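Simulated Kitchen Cell at Samimthorpe Gets a New Setup Routine

By Arsen Kuzmenko
June 24, 2024

The robotics workshop in Samimthorpe has changed the way it prepares and looks after its two-armed kitchen robot. The robot lives in a simulator, so there is no grease to wipe and no belt to replace. But the people who work with it say that a simulated cell needs maintenance like any other, and for a long time it did not get enough.

The cell is named Mernard. It consists of one robot with two arms, a gripper on each arm, and a kitchen with a counter, some tableware, food items and pictures on the walls. Developers use it to test grasping programs before they are tried on a physical machine. Mamta Thakur, the engineer responsible for the cell, started the work on the new routine in the spring, after a group of test results could not be repeated.

"We ran the same program with the same settings, and the left gripper closed at a different place," said Thakur. "First we were looking for the error in the program. We spent many days on this. The error was in the cell."

The cause was a small offset in the left wrist. During an earlier update, somebody had replaced the model of the gripper fingers with a newer one, and the point which the software considers to be the center of the grip was not moved together with it. The difference was 3 millimeters. For a large bowl this has little effect. For a narrow object it can decide if the fingers hold it or push it away.

The new routine has three parts and is done before each series of tests.

In the first part, both arms are sent to a fixed rest position, and the joint values are compared with a stored list. If one value is different, the series is not started. Shakuntala Semwal, who wrote this check, explained that the arms could earlier begin from whatever position the last user had left them in. Most programs could handle it, but some of them moved the elbow through the counter on the way, and the simulator then pushed the whole robot sideways.

The second part is for the grippers. Each one is opened fully, closed fully and opened again, and the distance between the fingers is recorded. After this, the gripper takes a test cylinder, lifts it and holds it for 8 seconds. The cylinder may not slide or turn in this time. The contact settings, which tell the simulator how much friction there is between the finger and the object, are now kept in one file. Before, they were in several places, and two of the files did not agree.

The third part is for the views. An operator moves the arms through a short list of positions and looks at what is visible near each gripper, and compares it with saved views of the same positions. It is the slowest part, and it is the only one that is still done by eye. Semwal would like to make it automatic, but she said that a person finds a wrong texture or a floating object faster than her script does.

The routine was tested on 221 series before it was made obligatory. In this period it stopped a series many times, mostly because of the rest position. The wrist offset did not come back. The workshop has also written a repair sheet, where each fault is entered with the date, the joint or finger concerned, and the change which was made. Thakur said that the sheet is not popular, but that people have begun to read it before they ask her.

There was also some criticism. Savita Shakya, who develops grasping programs at Grusico and uses the cell remotely, said that the checks make short tests inconvenient. "If I only want to see one movement, I must wait for the complete procedure," she said. The workshop has answered with a shorter version, which contains the rest position and the gripper opening but leaves out the holding test and the views. Results from the short version are marked and may not be used in reports.

The next step is planned for August. The limit for the gripping force will then be set separately for the left and the right side, and the physics of the contact will be calculated 1000 times per second. Shalini Kushwaha, who takes care of the computers, has asked for more time to see if the older machines can manage this. 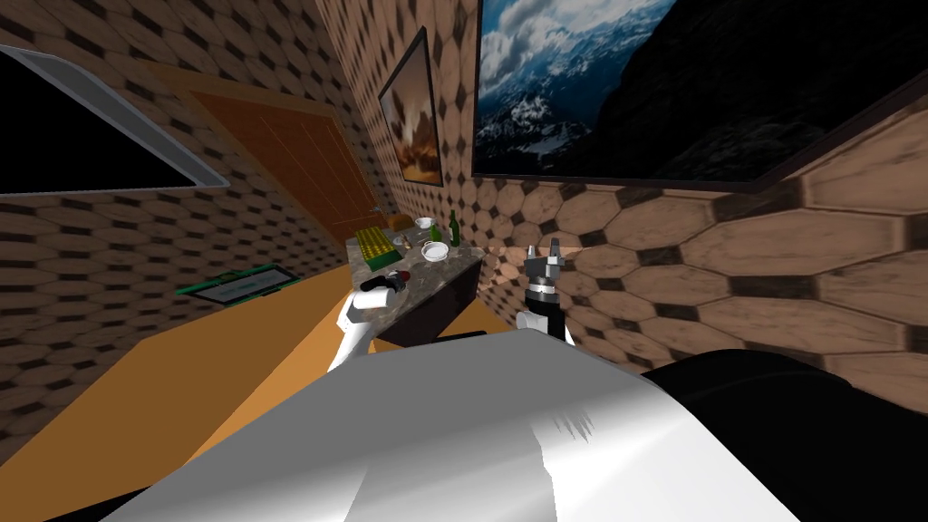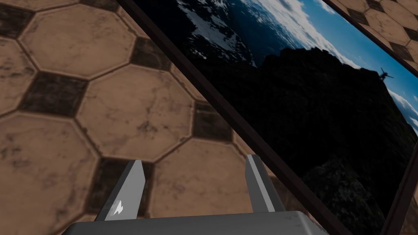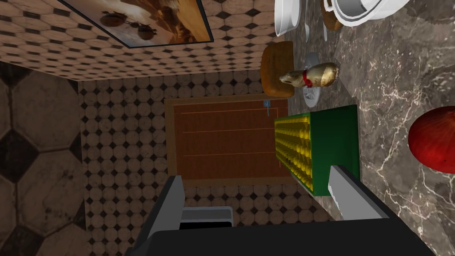

Views from the simulated kitchen cell.

Why does a simulated robot need to be calibrated, if nothing in it can wear out?

A simulated robot does not wear out, but its parts are changed by people. When a finger, a joint limit or a friction value is replaced, the other values which depend on it can stay as they were. The robot then still moves, and often it looks correct, but the position of the grip or the force is wrong. Calibration compares the values with each other again, and it should be repeated after every update of the model, also when the update seems to be small.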